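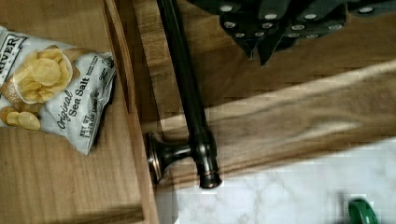 Home Reviews Features Workshop Letters Subscribe

Two Grippers, One Drawer

A kitchen drawer is a small thing until you ask a robot arm to open it. I have spent most of April doing this, with two grippers on the same arm, and I want to report what I learned, also the parts where I was wrong.

The arm is from Huromero and it was already in our test kitchen in Rustutbridge before I came. The grippers were new for me. One is the Tarar, a parallel gripper with two flat fingers and rubber pads. The other one is the Leltham, which has three fingers that bend around the object. The Leltham costs more, and I expected it to be better at everything.

I gave both of them the same work: open a drawer by its bar handle, take out a bag of chips, put it on the counter, close the drawer. Every gripper had to try this in blocks, and I changed nothing between blocks except the starting position of the arm. Together it made 1,000 tries for each. It is boring work, and after the first evening I stopped standing next to the emergency button with my hand on it and sat down on a chair.

The handle

A dark metal bar on a wooden drawer sounds easy. It is round, it is long, and there is free space behind it. The difficulty is the shine. When the kitchen light falls on a smooth cylinder it makes a thin bright line along it, and the depth camera at the wrist sometimes takes this line for the edge. Then the fingers close a little too far to one side.

For the Tarar this was a real problem in the beginning. Two flat pads on a round bar touch it only along a narrow line, so a small error is enough to make them slide. I replaced the pads with softer ones, cut with a shallow groove, and the sliding almost stopped. The Leltham forgave the same error from the first day. Its fingers wrap around the bar and pull it to the middle, and you can hear the small motors correct themselves.

So the first point went to the Leltham, as I had expected.

The bag

A small bag of potato chips is one of the most unpleasant objects I know for this kind of test. The foil reflects everything. It has no fixed shape, and when it lies against the side wall of the drawer there is little space for a finger to go down.

The Leltham needs this space. With three fingers it has to come from above with an open hand, and again and again one finger landed on the edge of the drawer. The controller felt the contact and stopped, which is correct and safe, but the bag stayed where it was. The Tarar went down with its two thin fingers, took a fold of the foil and lifted. It looked careless, and it worked far more often than I wanted to believe. I crushed many chips, with both.

Force control was the other half of the story. On the Leltham you can set the grip in very fine steps. On the Tarar I had 18 levels, and I used maybe four of them. For a bag, the lowest one was good.

The counter

Putting an object down is a test of the camera more than of the fingers. The wrist camera sees the drawer well, but when the arm turns away it has to find a free place among other things, and a kitchen in use has many of them: ovens, canisters, a cutting board, cables. I added a second, fixed camera for this, and the arm stopped hesitating so much. The white marble pattern gave it some false objects — a gray vein can look like the shadow of a cable — and I had to raise the threshold until it ignored them. 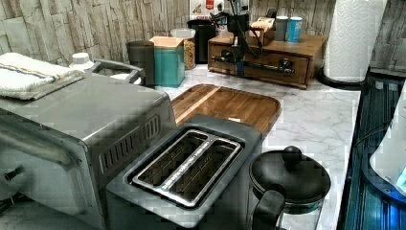

What I would buy

If your robot opens doors and drawers and pulls on handles all day, take the Leltham and accept the price. If it must reach into narrow places and pick up soft things, the Tarar with grooved pads is the better tool, and the money you save can go into a second camera. I kept the Tarar on the arm. The Leltham is rated by its maker for 4,000 hours before service, and I was not able to check this in one month.

Next I want to try both of them on the knives, with the blades taped.

Comments (3)

gearbox_minor
Could you share the shape of the groove? I use a different two-finger gripper and have the same sliding on round bars. I tried sandpaper, do not try sandpaper.

M.T.
Good to see somebody test with a chip bag and not with foam cubes. I would like to see the success rate for each block though, not only the total number of tries.

pale_kettle
We had the same trouble with shiny handles and solved it by moving the lamp. Cheaper than a gripper.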